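My aunt Gwenllian left me her junk, and I mean that in the legal sense. The will said "contents of the back room to be sorted by Nia," so there I was on 29 June 2021 with a roll of tape, a bad knee and 169 keys that fit nothing in the house.

I'd promised Trefor I'd be ruthless. Then I found a tape measure and spent half the morning measuring things I was about to throw out (the cat, too, who was staying).

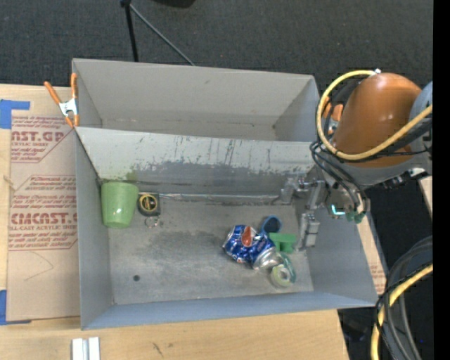

How do you decide what to keep when you're sorting somebody else's odds and ends? Start with whatever you'd use this week, and let the sentimental stuff wait for another day.

Well, I'd read that advice in a magazine, and I lasted until lunch. Trefor came in with sandwiches and found me on the floor, trying keys in an old cash box.

"I thought those were going," he said.

"They are," I said, and picked up the next one. It turned a little, stuck, and then the lid popped up so fast I yelped! Inside was a birthday card with my name on it, still sealed.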